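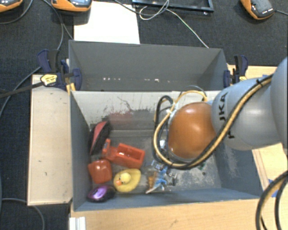

Two bins at Lastmont: notes from an open day

Lastmont opened its automation lab to visitors for an afternoon in October, and I spent most of it at the bin picking station. I write control code for packaging lines, so the mobile platforms in the lobby held less interest.

The cell is a light grey arm over two grey bins, one behind the other, clamped at the sides to keep them from walking. The items in the front bin are ordinary: a rubber duck, a computer mouse, a couple of red-orange plastic pieces. The task is to grasp an item, lift it clear, and set it down in the other bin. When one bin is empty the direction reverses, which lets the cell run without anyone reloading it.

Grasp selection runs on a package called Grika. The log on the operator's screen stood at 3,116 attempts since the last change to the model, of which 1,242 were made with the current fingers. I asked for the success rate and was told it depends on the item. The duck is easy. The mouse is not, mainly when it lies against a wall and the fingers have no room to open.

Wall contact was the part I wanted to hear about. The front bin is scratched and chipped on the inside, and the floor is scraped. Lastmont limits downward force in software and accepts some rubbing. The limit was 400 at first, in controller units, and is now 300. Lower settings produced false stops.

My one reservation is the cabling. A yellow-tan line and a black one run along the arm and loop around the end of it, with a small tie near the top. I would want a proper dress pack before running that for a full shift. The engineer on the station agreed and said a Paisan kit was on order.

The Grarar conveyor demo was down when I got to it. Parking is behind the building, and the entrance is on the loading dock side.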